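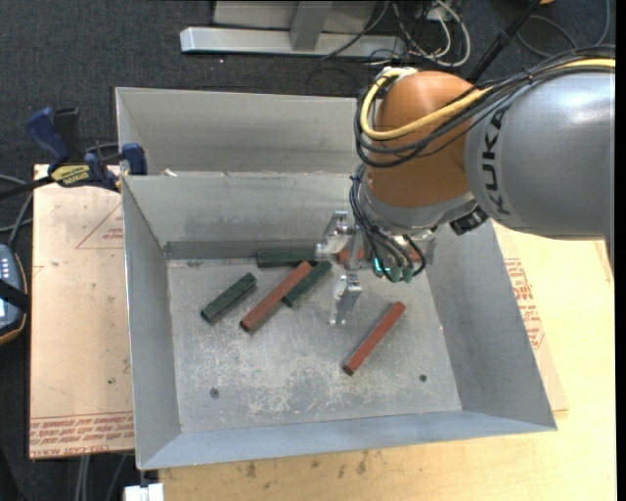 Bin picking with a KUKA arm: green and red bars lying every which way in a metal bin.

Let the Robot Have the Bin

September 2023

I spent six years of my working life reaching into bins. Parts came down from the press in whatever heap gravity gave them, and my job was to pick one up, turn it the right way around and set it in the fixture. Then another one. On a normal shift I did that 2445 times. I know the figure because the fixture had a counter on it, and the supervisor wrote it on the whiteboard at the end of the day whether you wanted him to or not.

So when I say I love watching a robot pick a bar out of a bin, please understand where I'm coming from. I'm a grown man who will stand next to a machine for an entire lunch break, sandwich in hand, rooting for it to get the awkward one by the back wall. And there is always an awkward one by the back wall!

People outside the trade tend to be surprised that this is hard. Robots have been welding and painting for decades, so surely one can pick up a block. But welding robots go to the same spot every time. A bin is different every time you look at it. One bar lies flat along the wall where the fingers can't get behind it, another leans on its neighbor, a third is off by itself and easy as pie. A person sorts all that out without thinking. You grab the easy one first and give the stubborn one a nudge with your knuckle. Getting a machine to do the same thing takes a lot of patience, and the people who do it well are the ones who have watched hands at work for a long time.

I now work at Jiltness, where we make rails and brackets for shelving. There are 74 of us on the floor. In March we started up our first picking cell, put together by a small outfit called Zarance, and I was asked to help because I had done the job by hand longer than anyone who was still willing to talk about it. I've been a fan ever since, and I want to argue for it here, including the parts that bother me.

Start with the body. Reaching down into a steel box is bad for you in a slow, boring way. It's the lower back first, then the shoulder on your picking side, then the wrist. I had a wrist brace in my locker, and so did most of the people near me, and we swapped them like baseball cards. Since the cell started, none of the four people who used to rotate through that station has picked from the bin for a full shift. They still do it when the cell is down. They come back from those days walking like I used to walk, and they say so loudly.

Then there's the head. I've heard it said that simple work leaves your mind free, and there were days when I planned whole vacations over that fixture. But mostly it didn't leave my mind free. It used up just enough of it. You can't daydream properly with a counter clicking, and you can't have a real conversation either. The operators on the cell talk to each other now. They argue about grip points. One of them has opinions about finger pads that she'll share with you in the parking lot, in the rain, and I think that's wonderful.

Those opinions matter, too. Our cell was poor at its job in the first weeks. It would pick the easy bars and then fuss over the last few until somebody came and stirred the heap. The engineers had ideas about the software, and some of them were good. The change I remember best came from an operator who had picked those bars for years and said to come at them from the short end when they lie against a wall. They tried it. That got written into the cell's routine, and I'd like to see it written into her paycheck.

Which brings me to what bothers me. When a machine takes over the reaching, what the reacher knew goes into it, and the money saved goes somewhere else. At our place there was a fair deal: no one lost a job over the cell, the four operators got 40 hours of paid training each, and their rate went up when they finished. I know other plants where it went differently. A friend of mine was at Ilenov when they put in three cells over one summer, and the pickers there heard about it when they saw the crates on the dock. I don't know how you expect people to teach a machine anything after that. They didn't, and I don't blame them.

There's a pace problem as well. A robot doesn't get tired, so it's tempting to set the whole line to its speed and let the people downstream keep up. We had a week of that. The woman packing at the end of the line finally walked over and turned the cell down herself, and management, to their credit, left it where she put it.

And I do worry about the kids starting out. Picking was a rotten job, but it was a first job. You could walk in knowing nothing, stand at the bin for a season, learn the parts and the people, and move along to something better. If we take away the bottom rung we have to put another one in. Ours has been letting new hires shadow the cell operators from day one, with real tasks, loading and checking and clearing jams. It's early. I think it's working. The two youngest people in the building can already jog the arm out of a bad spot more smoothly than I can, which stings a little.

I'd still make the trade every time. My old supplier contact at Ağca asked me last spring if I missed the hand work, and I told him I miss the people who stood on either side of me, and they're all still here, a few yards over, sitting on stools. They have stools! We asked for stools for years.

If your shop is getting its first cell, go and stand by it. Ask to be in the room when it's being taught. Bring everything you know about which part to grab first, and get something in writing about your hours and your pay before you hand it over. Then enjoy the show. The bar by the back wall takes it a while, and I still cheer.

Comments (4)

pressline_ret
Did 200 an hour by hand at my old place and have the shoulder to prove it. Good piece. The stools made me laugh.

Marigold77
You're lucky with your management. Ours called it "an investment in people" and then cut the night shift. I'd want to hear from the folks at your plant again in a couple of years.

toolcrib
Short end first is right for bars. For anything round, forget it, they roll. We ended up changing the bin.

quietfloor
Agree on the first rung. I started on a bin at nineteen and run the maintenance crew now. Not sure how I'd have gotten in the door otherwise.

Search this site Enter keywords Go

Contact | © 2023 All rights reserved | Back to top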